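Search this site
Home | Syllabus | Notes | Problem Sets | Contact

Unit 2: Reorder Points and Safety Stock
Nigel Tapley
January 9, 2023

These notes assume you have read the chapter on order quantity. The question there was how much to order. The question in this unit is when.

A reorder point is the stock level at which a new order is placed. If demand and lead time were both constant, it would equal demand during lead time. Take the Kollon case from the problem set. The warehouse ships 2,000 units of one part per week, and the supplier delivers in 3 weeks. The reorder point with no safety stock is 6,000 units.

Demand is seldom constant. When weekly demand varies independently from week to week, variances add across the lead time, so the standard deviation of lead-time demand is the weekly figure times the square root of the number of weeks. Students often multiply by the number of weeks itself – this overstates the safety stock and loses points every October.

Safety stock is then z times that standard deviation, where z is read from the normal table for the chosen service level.
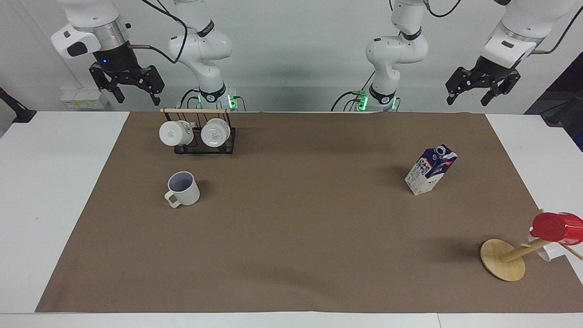 Zepeda objects that the service level in this formula is the chance of getting through one cycle with no stockout, and that managers usually mean the share of units filled from the shelf. The objection is correct. The two measures can differ widely when order quantities are large, and a fill rate target needs the loss function in the appendix. On the exam, "service level" means the cycle measure unless the problem says otherwise.

Variable lead time adds a second term under the square root: mean weekly demand squared, times the variance of lead time in weeks squared. For fast-moving parts this term tends to dominate – compare the Lillar and Sultis cases, which have the same demand data and different suppliers.

Keep units consistent. A daily standard deviation cannot be paired with a lead time in weeks.

Reading for next time: periodic review, sections 1 and 2. Problems 4 and 7 are due at the start of class.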